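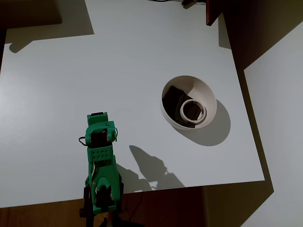
According to Farzana Herath, a plain white bowl is the hardest thing on the list to get right, and she would drop every patterned piece before she gave up the white one. Most of our customers order the same way, and the range is built accordingly.

About Handolden

Handolden supplies bowls and flat work surfaces to canteens, school kitchens, test kitchens and small restaurants. The company was set up by Chae-won Cha and Said Hajji, who had both worked in kitchen purchasing and were tired of replacing whole sets when one piece broke. Every bowl in the catalog can be reordered singly, in the same profile, for as long as the line is listed.

What we make

The bowl range has two lines. Jurnon is a deep, round bowl with a thin rim, made in white only. Ban is lower and wider, with a rolled rim, and is meant for stacking in dish racks. Both are sold without decoration. Glaze is checked under side lighting, where pinholes and drag marks show up as breaks in the reflection.

Work surfaces are sold under the name Oltden. These are matte white panels with straight, square-cut edges, supplied as loose tops or fitted to a frame. A matte finish was chosen for glare: under overhead lights a gloss top makes it difficult to see spills and crumbs, and staff wipe the same spot twice. Panels are cut to order. Please give finished dimensions, not rough ones.

How we check

Incoming bowls are tested for rim flatness, foot wobble and capacity. A bowl that rocks on a flat panel is rejected, even if the rim is true. Samples from each delivery are put through 600 dishwasher cycles and then compared with an unwashed piece from the same batch. Results are kept by batch number and sent on request.

In the year to August we shipped 2,367 orders, most of them repeat orders for single pieces. Seul-gi Won runs the warehouse and packing bench. Ga-eun Hwang handles samples, returns and batch records.

Ordering and samples

Sample bowls are sent out in pairs – one to keep, one to put through your own dishwasher. Panel samples are offcuts and may have one unfinished edge. Breakages in transit should be reported with the batch number, found on the outer carton and on the packing slip.

Trade accounts are open to any registered kitchen or school. Prices on the current list have applied from Friday, March 4, 2022, and cover both bowl lines and standard panel cuts. Frames are quoted separately.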